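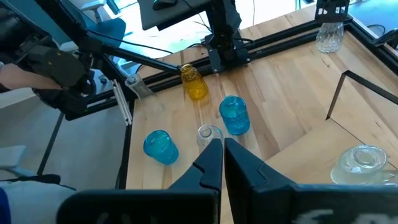 Figure 3. Mixed glassware on the table, from a wrist camera. Clear glass tends to fade into the pale wood.

21 shares | 3 comments

4. Glassware: the chore I was most wrong about

When we drew up the list of chores for the Koltport study, I put glassware down as one of the easy ones. It doesn't fold, it doesn't spill if it's empty, and it keeps its shape when you pick it up, which is more than can be said for the tea towels in Section 3. I told Sigrún Vestergaard we'd be through it before lunch and could spend the rest of May on drawers. She wrote that down, and she has read it back to me several times since.

The job itself is one that anybody who's worked behind a bar or tidied up after a party would do without thinking. There are glasses, jars, bottles and vases about on a table. Some are standing, some are on their sides, some are upside down. Pick each one up, turn it the right way if it needs turning, and set it down where it's wanted without knocking over its neighbours. We let the arms use whichever order they liked and we didn't mark them down for being slow (a good thing too, as you'll see). I did mark them down for anything that tipped, rolled or had to be caught by hand.

4.1 Seeing the stuff

The first trouble is simply finding the glass. A coloured tumbler is fine. The blue and amber pieces have a solid enough look that the system picks them up from nearly any angle, and it will go for them first if you let it, in the same way a toddler would. Clear glass on blond wood is another matter. What comes through to the camera is mostly tabletop with a slightly bent grain, plus a bright line where the rim catches the light. I've sat in front of the recordings with a mug of coffee and missed a clear tumbler myself, and I knew where it was because I'd put it there!

Cut glass sits somewhere in the middle. I expected the facets to confuse things, and at close range they do, a bit, but from further off all that texture gives the arm something to aim at. Plain thin vases were worst. Gunnlaugur Oddsson suggested putting a dark cloth under everything, and of course that would help, but I don't have a dark cloth under my glasses at home and I doubt you do either. We left the table as it was.

4.2 Getting hold of it

Once a glass has been found, picking it up is less frightening than I'd feared. The fingers are narrow and the tips come close together, so a rim grip on an upright tumbler (one finger in, one finger out) worked well and became the arm's favourite. Handles were mixed. A mug the right way up is nearly the ideal object, but turn it over and the easy rim has gone, the base is too wide to pinch with any confidence, and the handle is suddenly the only sensible place to grab. A person hooks a finger through and flips the wrist. Our system tended to lift by the handle, feel the weight swing, and put the thing down again. It did this very politely, over and over.

Things on their sides are the real test, I think. A square vessel stays put when you nudge it. A round one doesn't, and a nudge from the first finger to arrive is quite enough to set it off. Arnar Zoëga spent a good while on making the two fingers close at exactly the same time and that did help, though it helps only if the arm has lined itself up properly along the glass, and for clear glass we're straight back to 4.1.

4.3 The sloping board
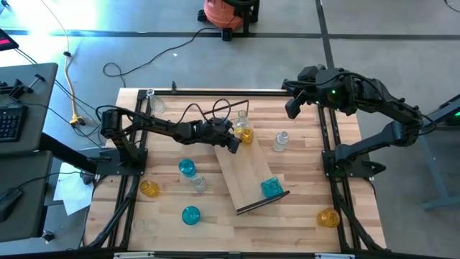 I'd wanted something nastier than a flat table, because real kitchens have draining boards, and draining boards slope. So for the second half of the work we added a plank at a slant with a strip along its bottom edge to stop runaways. Setting a glass down on a slope means letting go at the same tilt as the surface, and not a hair before the base has touched. Let go early and it hops. Let go late, with the arm still pressing, and it skids. Guðlaug Arnardóttir, who operated the arms by hand to give the system its demonstrations, found this hard as well, and she has the steadiest hands of any of us. She ended up lowering the uphill side of the base first and letting the rest follow – a trick I've since copied at my own sink.

The system learnt the trick too, up to a point. It would do it nicely with short, stout glasses and then try precisely the same movement with a narrow-necked bottle, which has all its weight in a different place. I don't have a good answer for that yet.

Having an arm on either side of the table was meant to save time, with each one taking the pieces nearest to it. In practice the middle belongs to both of them. Very often one arm would hang back, raised, while the other finished. Eyvindur Laxdal calls this "after you" behaviour. I'd call it a fair description of two people in a small kitchen, only without the muttering.

4.4 How it went

We made 55 runs in all, with up to 16 vessels out at once. I count a run as clean if every piece ended upright, in its place, and no hand went in to help. On that measure the coloured-only runs were good enough that I'd trust them with my own tumblers. The mixed runs were not. Nearly all the failures involved clear glass, and most of those began with an arm that was confident and slightly off to one side.

There's a question of what counts as good enough, and I don't think a percentage settles it. If a machine folds one towel in five badly, you shrug and refold it. Drop one glass in five and you're on your knees with a dustpan, and you've gone off the machine for life. Glassware needs a far higher bar than the other chores in this study, and a helper that stops and asks when it isn't sure would be worth more to me than one that's a bit quicker. Ours never asked. Gunnlaugur has started on a version that backs away and looks again from a second angle before closing the fingers, and the early tries are slower but noticeably calmer to watch.

So, can it clear the table? Coloured tumblers on the flat, yes, if you've got the evening free. Your gran's vases, no, and please keep them in the cupboard. The drawers, which I'd meant to start weeks earlier, are in Section 5.

Related items
Section 3: Tea towels and other things without a shape
Section 5: Drawers, and what's behind them
Ladano shelf-stacking trial: notes from the shop floor
Baldursdóttir workshop: sweeping up after the lathe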